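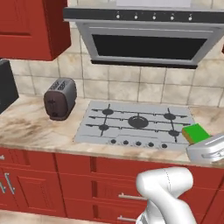 Gas cooktop in a beige marble worktop, red units.

Skesitz Desk Pad, 162 sheets, weekly layout

The Skesitz pad is a tear-off planning pad for desk or kitchen use. Each sheet carries seven day columns, a narrow notes strip down the right-hand side and a line at the top for the week number. Dates are left blank, so the pad can be started in any week. Sheets are glued along the top edge to a grey board backing and come away one at a time.

Paper is uncoated white, printed on one side in a single dark green. It takes pencil, ballpoint and most fibre tips. Fountain pen ink may show on the reverse. Ruling is set at 9 mm, wide enough for ordinary handwriting.

Sheet size: 297 x 210 mm
Pad thickness: 17 mm
Binding: glued, top edge
Backing: grey board
Pack size: single pad, or carton of 21
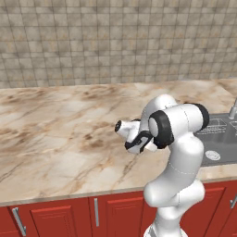 The backing board is cut flush with the sheets and has no easel or stand. The pad is meant to lie flat and should be used on a level surface. A desk is the usual place, though a long marble countertop like this one serves equally well. Two self-adhesive rubber strips are supplied loose in the wrapper and may be fixed to the underside where the surface is polished. They peel off but cannot be used a second time.

The strips were added to the pack in December, following a request from Elis Jarman at the Bowen shop. Pads bought earlier do not include them. Spare strips can be ordered separately under the name Dravent, in pairs only.

Store the pad flat and away from direct heat. The glued edge becomes brittle if left on a radiator shelf or a sunny sill, and sheets may then come off in groups. A pad in this state can be held with a bulldog clip.

Overprinting with a name or logo is available on full cartons. Artwork must be one colour and should fit within the top margin. Send it to Eluned Pumphrey at the Clundcombe office, who will return a proof for approval before printing. Overprinted pads cannot be returned unless faulty.

Contact us | Copyright Skesitz Paper Goods, Clundcombe | Back to top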